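**Technician, hand-held gripper maintenance (part-time)**
Plamon, Cultenbridge workshop
Posting 3377, opened 8 January 2020

Plamon is hiring one technician to keep its paired hand-held grippers in working order. The tools are used in furnished rooms for sorting and picking tasks with small household items. Each pair has a left and a right unit, operated by one person. The job covers setup before a session, inspection after it, and bench repair. It does not include operating the grippers during recorded work, except for short function checks.

The post is 10 hours a week, worked in 2 shifts at the Cultenbridge bench. Pay is 676 per month before tax. Travel to the Deschamps site is paid separately.

**Setup**

- Mount the fingers and check that the inner pads meet flat along their full length.
- Open and close each linkage by hand through its whole range. Reject any unit that binds or has side play at a pivot.
- Route the cable so that it clears the linkage at full opening and leaves slack at the wrist.
- Run the function check on soft items first (fabric hair ties, scrunchies), then on hard ones (claw clips, bead bracelets, watches).
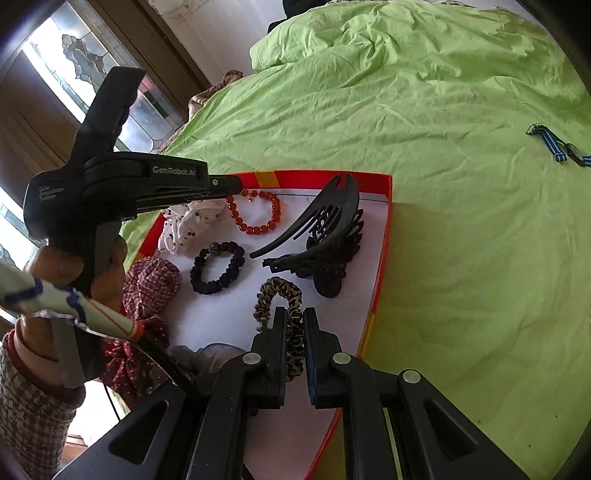
Thin and ruffled fabric is the most demanding part of the check. A finger pair that is out of parallel will hold a claw clip without trouble and still drop a single strand of cloth. Applicants should be able to find that fault with a feeler gauge and correct it at the linkage, without bending the finger.

**Care and repair**

- Wipe down linkages and pads. Lint collects at the pivots after work on bedding.
- Check pivot caps and arm screws for looseness. Replace worn pads in pairs.
- Inspect cable wrapping for cuts and test continuity while flexing the cable.
- Log every part changed in Virnine, our service record, before the unit goes back on the shelf.

**Required**

- Experience with small mechanisms: camera, bicycle, sewing machine or instrument repair all count.
- Basic soldering and use of a multimeter.
- Legible written notes in English.

**Useful**

- Work with linkage grippers or other end tools.
- Cable assembly with strain relief.

Send a one-page summary of your repair work and the hours you can offer to the Plamon workshop office, quoting the posting number. Applications close at the end of January. Selected applicants will be asked to strip, clean and realign one gripper at the bench. Tools are supplied, and the bench test is paid.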